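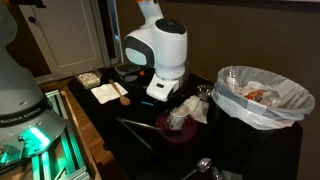

How long should a choir keep sheet music it no longer sings? Seven years, in my view, and then somebody has to decide.

Introduce myself. Librarian for the Pudasum choir, took over from Elango Sundaram in August. Mention that the collection is over 300 titles and that I have sung fewer than half of them.

What went wrong in our library
The old catalog was alphabetical by title. Fine until you have three settings of the same psalm and one of them is filed under its Latin name. Singers asked for music by composer, the conductor asked by season, and the catalog could answer neither.
Copies went out at rehearsal and came back whenever. We had 63 folders and no record of which singer had which one.
Pencil marks. Breath marks from one conductor, crossed out by the next. Play the short clip of the altos coming in early here if the sound is working. Skip it if not.

What we changed
Every set gets a number in the order it arrives. The number goes on the box, on the first page of each copy, and in the spreadsheet. Composer, title, voicing and season are columns, so you can sort however you like.
Every folder gets a number too, and each singer signs for one folder at the start of the season. Music is handed out by folder number. Lost copies are charged at cost - say this slowly, there is usually a question.
Boxes stand upright on the shelf. We tried them flat and the bottom ones were never opened.

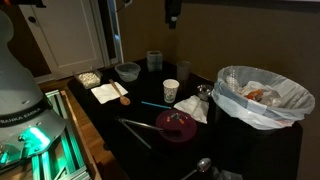 Nithin Subramaniam wrote after the last version of this talk that numbering by arrival is useless to a new librarian, who has no idea what arrived when, and that his choir went back to shelving by composer. My reply: it works if the spreadsheet is kept up. If nobody in your choir likes spreadsheets, shelve by composer and leave gaps.

Erasing
Allow 2 evenings at the end of the season. Soft white erasers, a flat brush, good light. Only rub out what the next conductor will not want. Ask first.
Do not erase names written on old copies. Ours go back a long way and people like finding them.

Lending to other choirs
We lend to Toleo and borrow from them. Write down the number of copies going out, the condition, and a return date. Have one person sign at each end. Sandamali Sikder handles this for us by email and keeps the messages in one place.
Check the hire terms before lending anything. Hired music goes back to the publisher and cannot be passed on.

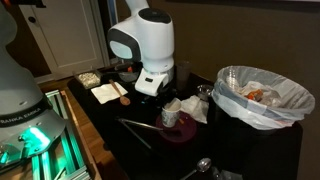 Long table with a black top, light wood floor.

Questions. If there are none, ask who still uses index cards.
Handout is by the door. Spreadsheet template on request, my address is at the bottom of the sheet.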